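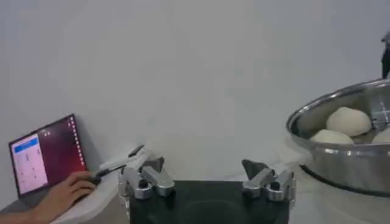 Figure 4. Wrist-camera view of the workspace, gripper open, with the steel bowl at right.

Proceedings > Household Manipulation > Papers > Section 5

5. Serving Steamed Food

5.1 Why this chore

Laundry folding and table wiping have become the usual tests for home robots, and the results are hard to compare with anything a person would pay for. We wanted a chore with a clear end state and a clear cost of failure. Moving steamed buns from a steamer to a plate met both needs. The job is finished when every bun is on the plate with its skin whole. A torn bun cannot be put back together, and a dropped one is thrown out.

The chore also comes up outside the home. Banska, the canteen operator that gave us access to its kitchen staff, has one worker at each counter moving buns during the breakfast rush. Sachiko Ogura timed and coded the staff recordings. Staff treat the transfer as filler work and do it while talking to customers or watching the next batch. Any machine that takes it over has to need less attention than the chore itself.

5.2 Task definition

An episode starts with the lid off the steamer and an empty plate within reach of the right arm. It ends when the operator marks it complete, when a bun leaves the work area, or when the time limit runs out. The number of buns and their placement were varied between episodes. We did not fix the starting pose of the lid either, apart from asking that it lie flat and clear of the plate.

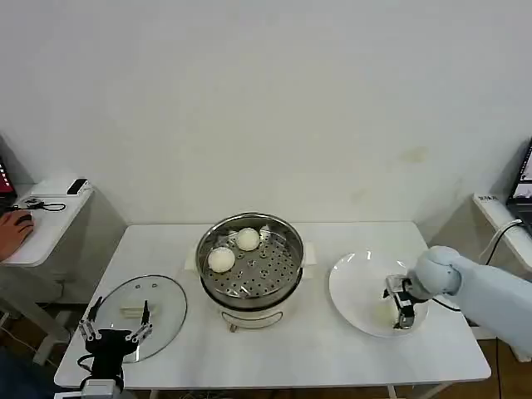 A bun was scored as served if it came to rest fully on the plate with no tear visible to the scorer. Residue left on the plate was noted but did not count against the episode. We went back and forth on this. Tsutomu Yagi argued that a cook would object to a smeared plate, and he is right, but we could not agree on a threshold that two scorers would apply the same way.

The operator could pause the policy at any time. A pause followed by a manual correction was logged as an intervention, and the episode was counted as assisted even if all buns were served afterward. Pauses without a correction were logged separately and are not analyzed in this section.

5.3 Results

We ran 544 episodes in total. Of these, 139 were assisted or failed, leaving 405 that the policy finished alone. That is a success rate of 74.4 percent. Staff at the partner canteen made errors too rarely in the recordings for us to give a useful rate, so the comparison is one-sided and the robot loses it.

The first 100 episodes were worse than the rest. Most of their failures came from one cause: the fingers closed on the rim of the vessel along with the bun. Horațiu Moldovan retrained the grasp head with added examples near the rim, and rim contacts became much less common. We report all episodes together because leaving out the early ones would flatter the system.

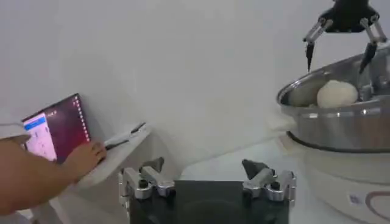 Reading time for the remainder of this section: 2 min

Speed was the larger gap. The policy approached each bun slowly, stopped above it, and often adjusted its position before going down. Raising the approach speed shortened the episodes but led to more dented tops. Misaki Miyazaki tried a softer fingertip from Fleline, which allowed a somewhat faster descent. The softer material wore quickly at the corners, and we went back to the original pads for the remaining runs.

5.4 Failure cases

Crowding explains most of the failures that were left after retraining. A parallel gripper needs room on both sides of the object, and the policy was trained to open wide before it approached. With a lone bun this is harmless. With the arrangement in Figure 4's companion view, where three buns sit packed together and touching inside the rim, there is no free gap for a fingertip to enter without pressing on a neighbor. Kitchen staff in the recordings handled such cases by rolling the nearest bun away first. The policy never learned to do this, and our demonstrations contain few examples of it. 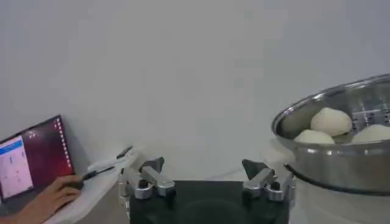
Grasp planning in tight containers is often treated as a perception problem, and our logs do not support that view. The position estimates were usually good enough, including in the failed episodes. What the system lacked was a way to make space. The view from the wrist shows how little there is to work with: the buns touch one another, one of them is partly hidden by the near rim, and the open fingers take up a good part of the width beside the bowl. A narrower gripper would help with the first bun, and a learned nudging motion would probably help more. Vilmos Dudás is testing both on the Olix arm.

5.5 Is the chore done?

For a home user serving a few buns with space between them, the present system is usable if the user is patient and stays in the room. For a breakfast counter it is not. The staff member would have to watch the arm, and watching it takes more attention than serving by hand. We plan to repeat the study in July with the nudging motion included and with lid removal added to the start of the episode.

Contact: Misaki Miyazaki, corresponding author | © The authors | Back to top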